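Minutes of the monthly meeting, bed linen and room textiles
Guest house Merura, meeting room on the ground floor
Monday, start 10:15

Present: housekeeping, laundry, purchasing, front desk. Maintenance came at point 3.

1. Minutes of the last meeting
The minutes were accepted with one correction. The delivery from Cisero was 340 sheets and not 304, as was written. Purchasing will correct the stock list.

2. Fitted sheets, new model
Housekeeping has used the new fitted sheets from Cisero for one month in the rooms on the second floor. The color is sage green for all large beds. The general opinion is good. The elastic is strong and the corners stay in place when the guest turns at night. With the old sheets from Tsao we had many complaints about corners which came off.

The negative point is the wrinkles. The sheets arrive folded very tight, and when they are put on the bed directly from the package, the fold lines remain visible also after smoothing by hand. Housekeeping asked if every sheet must be ironed before first use. Laundry answered that there is no capacity for this before summer. 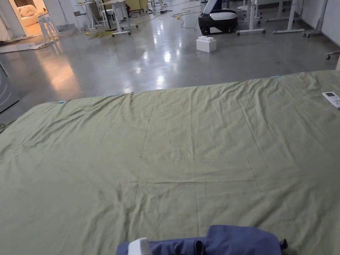 It was discussed if washing alone is enough. Laundry made a test with 40 sheets, washed at low temperature and taken out of the dryer a little early. The result was better but the line across the middle did not disappear completely in all of them. Front desk remarked that the guests have not complained about this until now.

Decision: all new sheets are washed one time before use. No ironing. The point will be looked at again in March.

3. Dark blue covers
Laundry reminded that the navy covers must not be washed together with the green sheets. Last month one load was mixed and the sheets became gray. Maintenance will put a second shelf in the laundry room, so that the colors can be separated already when they come down.

Purchasing has an offer from Grastska for 200 more covers in the same blue. Housekeeping would like to see one sample before the order is made, and to have the buttons replaced by a zipper if the price stays the same.

4. Stock
The total stock after counting is 1,086 pieces, all sizes together. Single sheets are too many, pillowcases are too few. Purchasing will ask Cisero if unopened packages can be exchanged.

5. Other
The next meeting is at the same time, in the breakfast room. The meeting was closed at 11:20.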